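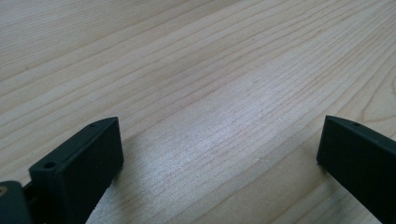 Section 4: Setting up your Soltik for a live gig

You've charged it, you've made a noise with it in the bedroom, and now you want to take it out in front of people. Brilliant! Work through this section at home first, with the speaker turned low, and you'll fly through it on the night.

Before you start, you will need:
The Soltik synth and its own power supply
Two jack leads (mono, not stereo)
A sustain pedal, if you use one
The Gredis stage stand, or a firm table

4.1 Connecting the outputs

1. Turn the master volume fully down.
2. Plug the left output into the DI box or mixer. For a mono system, use the left output only and leave the right one free.
3. Plug in the pedal. Keep your foot off it while the synth starts up, or it will work back to front.
4. Switch on the synth, then the speakers.
5. Bring the master volume up to the halfway mark and ask the sound engineer to set the level from there.

CAUTION: Always switch the speakers off first at the end of the night. The thump from a synth powering down can damage them.
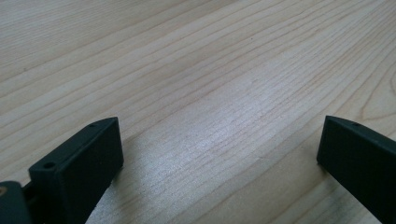

4.2 Placing the synth. The Soltik has a strong low end and its feet pass a fair bit of it into whatever is underneath, so a wobbly surface will rattle along with your bass line. A table works very well if it is solid and level. Pale wood with the grain running in long stripes, like this tabletop, gives you a handy guide too: pick a line, set the front edge of the synth along it, and you can put everything back in the same spot after the soundcheck. Leave a hand's width behind the rear panel for the leads.

4.3 Building a set list

This is the bit we love. A set list holds up to 46 sounds in playing order, and you step through them with one button, so there's no hunting through the menus between songs.

1. Hold SET and press any empty slot.
2. Turn the dial to the sound you want. The factory sounds run from 1 to 389, and your own come after them.
3. Press SET again to store it.
4. Repeat for each song, then press and hold NAME to give the list a title.

NOTE: Sound 17, "Lavlow Choir", takes a moment to load. Put it at the start of a song if you can.

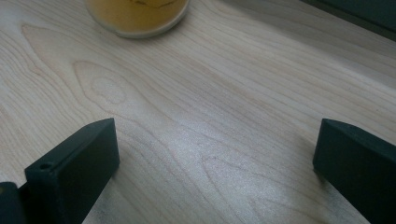
5. Press PLAY LIST and step through from top to bottom. Listen for any jumps in volume and even them out with the TRIM knob, which is stored separately for each slot.

Maya Sleiman, who made most of the factory pads, likes to leave a silent slot between the last song and the encore. Try it! You can chat to the crowd and lean on the keys as much as you like.

4.4 If there is no sound

Check that the master volume is up and that LOCAL is lit.
Check that you haven't landed on an empty slot (the screen shows two dashes).
If you hear a steady hum, swap the jack lead first, then try another socket for the power supply.

CAUTION: Do not open the case. There is nothing inside that you can mend with a screwdriver.

Section 5 covers playing along with a drum machine.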